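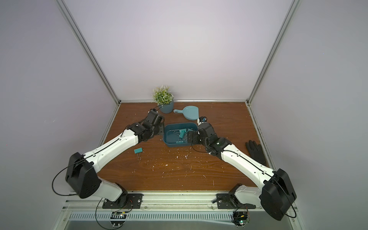
Two robot arms at a wood-grain table.

The Zabala Awards went out live last night and I watched the whole thing, which ran close to four hours with the red carpet included. I missed the first 15 minutes of arrivals because I was still eating dinner, and from what I read afterward I didn't miss much.

The big winner was Yolanda Montes. She took Favorite Drama Actress for Silolon, Favorite Screen Duo for the same show, and then came back near the end for Entertainer of the Year. I had her down for the first one only. Silolon had a slow second season and I figured the people who vote had moved on to newer things. They hadn't. Her first speech was short and a little flat. The third one was better - she dropped the thank-you list and talked about the years she spent doing commercials for a furniture store, and how the store still sends her a calendar every winter.

Ignacio Montoya hosted again. He was fine. The opening number went on too long and the sound was off for the first verse, so at home you got a lot of drums and not much singing. After that he kept things moving. His bit with the people in the balcony seats was the best part of the first hour, and I wish they had gone back to it. Instead there were two taped segments that looked like they had been made in a hurry.

Favorite Comedy went to Stuslow, which I don't watch. My sister does and she texted me in all capitals. I tried the pilot last year and quit halfway through, but I said I would give it another try, so I guess that is what I'm doing this weekend.

The one result I really disagreed with was Favorite New Series. Ciltura should have won it. It had the best writing of anything that started last fall, and the episode with the ferry is one I have watched three times. The award went to a singing competition that is new in name only, with the same judges and the same format as the one it replaced. I understand it's a popular vote and more people watch the singing. I still think there should be a separate category for those shows.

The music was mixed. There were four performances and I liked two of them. The closing one had a choir of 200 people on risers, according to the announcer, and it sounded great even through my TV speakers. The one before it was mostly smoke.

On clothes, I don't have a lot to say. Montes wore dark green and looked comfortable. There was a lot of silver this year. Montoya changed jackets after every commercial break and the last one was yellow.

My own ballot came out at nine right from 16, a little worse than last year. I got all the movie categories and fell apart on television. The people in the comments did better than I did, and whoever posts as marlow_b had 13, so congratulations on that.

The ceremony repeats at 8 tonight if you want to see it, and I think they cut it down some for the repeat. The movie critics' prizes are in June and I'll put up a ballot for those once the nominations are out.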